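Drawer task: arm goes to the handle, then doesn't bother
20/05/2022, posted by Corrigan 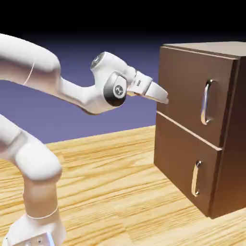 Sim view, gripper facing the upper drawer, fingers not touching anything.

Status: open, sulking

Setup is the home build in the garage. The sim runs on the old desktop, which I named Hulthorpe in March when I still had hopes for it. Control script is my own, called Jotik. Goal is to pull the top drawer open. A toddler can do it, usually when you'd prefer they didn't.

Symptom: the arm makes a lovely approach, parks left of the cabinet a bit above the level of the upper handle, and stays there until the step limit (1000) runs out. No error. The log says "reach complete", which is a bold claim.

Tried so far:

- Restarted everything. Same.
- Raised the step limit. It waits longer.
- Loosened the reach tolerance. It now declares victory sooner, from farther away. Put it back.
- Printed the target position each step. The target is fine and sits on the handle. The gripper is the one with other plans.
- Ran it 10 times with different seeds. Same parking spot every time, so at least it's consistent.
- Swapped to the lower drawer. Parks short of that one too.

Then I read my own code, always a low moment. The handles are vertical bars and I had the grasp rotation set up for horizontal ones, left over from the kitchen cabinet scene. Fixed that. The fingers now line up properly and still stop short.

Current suspect is the hand offset. Jotik may be measuring from the wrist when I think it's measuring from the fingertips. There is a line on that, line 83, with a comment from me reading "check this later". It is later.

Next: move the offset to the fingertips, rerun both drawers, post the log from Hulthorpe. If anyone on the Unitz board has a cabinet scene with upright handles that works, please send me your grasp settings. I have 2 free evenings and no pride left.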